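Minutes of the tenants' meeting, Flodgate House
2 March 2019

The meeting opened with 60 tenants present. The minutes from December were read and accepted with one correction — the bicycle room is on the Gasirgate side of the building.

Heating. Brulex has sent its offer for the new boiler valves. The price is 439 per apartment, to be paid in 3 parts. Several tenants asked if the work can wait until the summer. It was agreed to ask Brulex for this in writing.
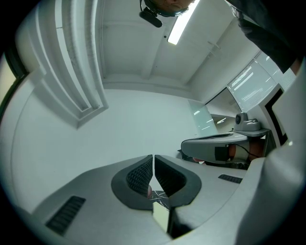
One tenant answered that waiting is fine for the upper floors, but on the ground floor the radiators are already cold each morning, and she would like to pay the first part now. This was noted.

Courtyard. The 900 left from last year will be used for the drain by the Hamada bakery. Vote: all in favor.

Other matters. The front door still closes too hard. Please do not leave shoes on the stairs.

The next meeting will be announced on the board in the hallway.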